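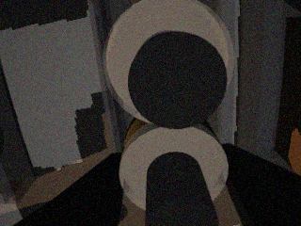 Minutes of the Cell Upkeep Meeting, Triron Workshop
Saturday, March 13, 2021

Present: the day crew, most of the evening crew, and one person who had come for the coffee and was asked to stay and take notes.

1. Minutes of the January meeting
Accepted, after the word "fixed" was changed to "looked at."

2. Wrist joint, Dasano arm
The arm has passed 3000 hours and the wrist still clicks on the return stroke. Day crew says it is the bearing. Evening crew says it is the day crew. Agreed to pull the wrist cover, check the bearing for play and regrease before anyone orders parts. The torque wrench is to be back in its drawer first — it has been on loan to the forklift charger since January.

3. Simulator
The wrist camera in the Weerakoon model is set too close to the gripper and gives a dim, grainy view with the pale discs filling the middle. Agreed to move the mount back in the model by 105 mm and render again. The real bracket stays where it is until the new render has been looked at by both crews.

4. Gripper pads
Spares on the shelf: 8. Spares according to the stock sheet: 6. The meeting chose to believe the shelf. Sheet to be corrected.

5. Istico service contract
Renewal quote received. Read aloud. Silence. Held over.

6. Other business
The cell door interlock is to be tested every Monday, including Mondays when we are busy. The squeaky stool was raised again and ruled outside the scope of this meeting.

Closed at lunch. Next meeting once the wrist is back together.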